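Lovham Forums > Windows Help > Updates and Drivers

Thread: Update stuck at 35%, then "Undoing changes", every single night

remano
2019-06-19
Title says it. Win 10 laptop, goes to install the feature update, reboots, sits there forever, then "undoing changes made to your computer" and I'm back where I started. Next night same thing again. Already ran the troubleshooter, it says it fixed something. It did not. Any ideas before I throw it out the window

bouazza_k
How much free space on C? That's the first thing. Always.

remano
Drive is tiny, one of those cheap ones. Says 2 GB free. Is that bad

bouazza_k
lol yes. There's your problem. It needs way more than that just to unpack. Run Disk Cleanup, then click "Clean up system files", tick previous installations and the temp stuff. Empty the recycle bin too.

Prornport
Disagree that space is the whole story. If it was space it would normally complain before the reboot. Getting to the reboot and rolling back is more often a driver or antivirus. What AV are you running? Third party? Uninstall it, not disable, uninstall. Then try again. Also unplug everything, USB sticks, printer, card reader.

bouazza_k
It doesn't always complain. Seen it roll back on low space plenty of times. Do the cleanup first, costs nothing.

remano
ok doing cleanup now. Its been on "calculating" for ages. AV is the one that came with the laptop, trial ran out ages ago

Prornport
Expired trial AV, that's what I'd bet on. Get rid of it, Defender turns itself on after.

KarimES
Had the same loop in September on my sister's machine. What worked there was stopping the update service and clearing the download folder:

1. Start, type services.msc, Enter
2. Find Windows Update, right click, Stop
3. Go to C:\Windows\SoftwareDistribution\Download and delete whats in there
4. Back to services, Start it again
5. Reboot, check for updates

Don't delete the SoftwareDistribution folder itself, only the inside of Download. Her folder was 877 MB of half finished junk.

remano
Thanks Karim will try. Cleanup finally done btw, got back 700 MB. Not exactly huge. Where is the rest of it going?? There's almost nothing on here except a browser and photos

bouazza_k
Photos then. Move them to an external drive or a big stick. Sort the Pictures folder by size and see. Phone backup is usually the hog, every burst shot three times over.

remano
ok yeah it's the photos. Whole Camera folder plus a copy of the Camera folder.
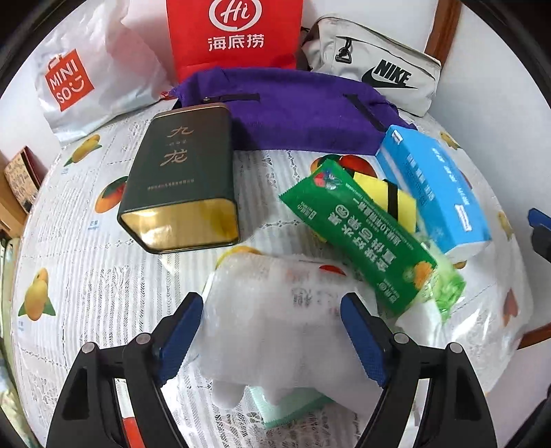
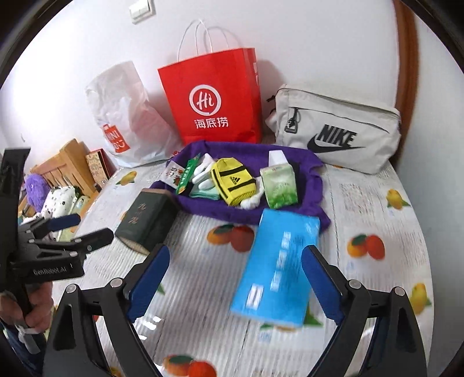

white packet, blue tissue pack, same fruit tablecloth

bouazza_k
Right, so get rid of the copy folder. Check the first one opens ok before you do. And hold Shift when you delete or it just goes in the bin and you gain nothing.

Prornport
Please don't tell people to Shift delete photos with no backup. Copy to an external FIRST, open a few, then delete.

bouazza_k
He has two copies. That's what the word duplicate means.

Prornport
Two copies on the same drive, on a laptop that's crashing out of updates every night. Not a backup. Not even close.

KarimES
Prornport is right on this one. A stick is cheap, just do it.

remano
Calm down all, copied everything to my dads external. Then deleted the dupes. 135 folders, no idea how. Gonna remove the antivirus tonight and do Karims steps after

r_aigner
Late suggestion — skip Windows Update and use the Media Creation Tool. Plug in a USB stick, let it make the installer, then run setup from inside Windows and pick "keep files and apps". Gives you a proper error code if it fails, instead of the useless undo message. On a small drive it's the only way I'd bother.

Prornport
Good call, though I'd still pull the AV before running it. Setup can choke on it the same way.

remano
So do I do Karims thing or the USB thing? Or both

r_aigner
AV off first. Then Karim's steps, try the normal update once. If it rolls back again, USB. Don't mix them halfway through.

KarimES
Agree with that order. And leave it plugged in, not on battery. Turn sleep off while its running too.

remano
AV gone. It wanted a survey before it would uninstall?? Download folder cleared, service back on. It's downloading the update again, 12% so far. Leaving it overnight on the charger

bouazza_k
Post the free space number when its done. Bet you it was space

Prornport
Post the error code if there is one. Settings, Update & Security, View update history. Should start with 0x.

remano
will do both, going to bed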